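Terngate Bench Assistant, two-finger version
Packing and returns benches

Overview

The Terngate is a bench-mounted arm for packing areas where the work changes from one order to the next. It hands over, holds and puts back the small things a packer reaches for all day: tape, wrap, labels, knives in their sheaths, void fill. It is built by Zendel and supplied in this country by Cekow, who also carry out the site survey and first setup.

The unit does not replace a packer and is not sold on that basis. Sites that have tried to run a bench with the arm alone have found that it is slow at folding, poor at judging how much wrap an odd shape needs, and unable to notice a wrong item in the order. What it does well is fetch and return.

How it works at the bench

A small camera at the wrist looks down between the fingers. The arm moves over the worktop, finds the item it has been asked for, turns the wrist to match the way the item is lying, and closes. Items do not need fixed places, trays or stickers. They do need to be within reach and not buried. Loose wrap lying over a tool is the most common cause of a missed pick.

Each item is taught once, by hand guiding, from several angles. Up to 199 items can be stored. Most benches use far fewer, and a shorter list gives quicker recognition.
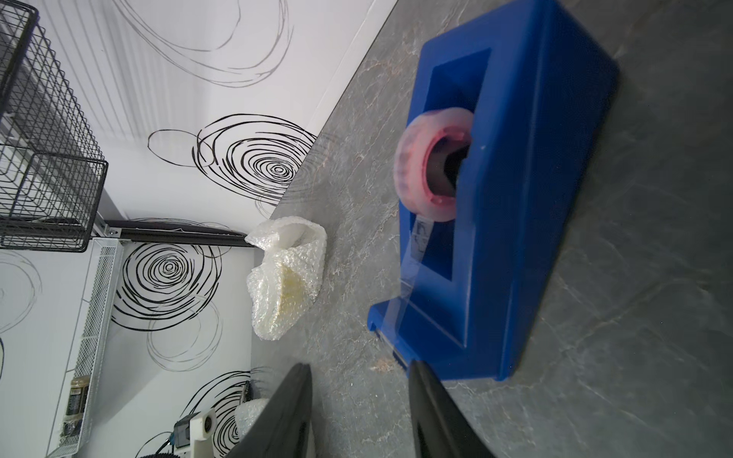
Latuheru wrote to us after the first season that the arm had been less of a change than the button. Before, packers helped themselves and nobody asked for anything. Now there was a request to make, and for the first week people made it and then reached for the tape anyway. The habit went once the return function was switched on, as the bench stayed clear and there was no hunting at the end of a shift. The same letter asked for a quieter wrist motor, and the current model has one.

What changes for staff

Reaching and stooping are reduced. Walking is not, unless the bench layout is changed at the same time, and we advise doing this before the arm is fitted. Moving the base afterwards means teaching the reach limits again.

The packer sets the pace. The arm waits for a request and will hold an item until it is taken or until the hold time runs out, when it puts the item down where it found it. The hold time is set at the bench by the person working there. It can be locked by a supervisor, but we recommend leaving it open. Short locked hold times have been the main source of complaints.

One person per shift should be trained to teach new items and clear faults. Training takes half a day and is included for 2 people per site. It should go to people who work at the bench. Where it has gone only to maintenance staff, small faults have waited until someone was free, and the arm has stood idle.

Pick records are kept by item and by hour. They are not kept by person, and the software has no field for a name.

Specification

Reach from base: 900 mm
Largest payload, fingers included: 2000 g
Finger pads: replaceable, matt black
Mounting: clamp or through-bolt, worktop at least 30 mm thick
Control: bench button, foot switch or both
Stop: one button on the base, one on a lead
Warranty: 12 months, pads excluded

Worktop and lighting

Patterned and dark worktops are acceptable. Polished steel is not advised, as reflections confuse the camera. Clear materials are harder to pick than coloured ones and should be taught under the same lighting used for work. If the bench is near a window, teach once in the morning and once after dark.

Care

Wipe the fingers at the end of each shift. Adhesive builds up on the pads and will drag light items out of position when the fingers open. Do not use solvent on the camera cover. Replace pads when the ribs can no longer be felt with a fingertip.

Ordering

Quote the worktop thickness, the supply voltage and whether the bench is used from one side or both. Delivery is nearly always from stock. Spare pads are sold in pairs, and the foot switch is ordered separately.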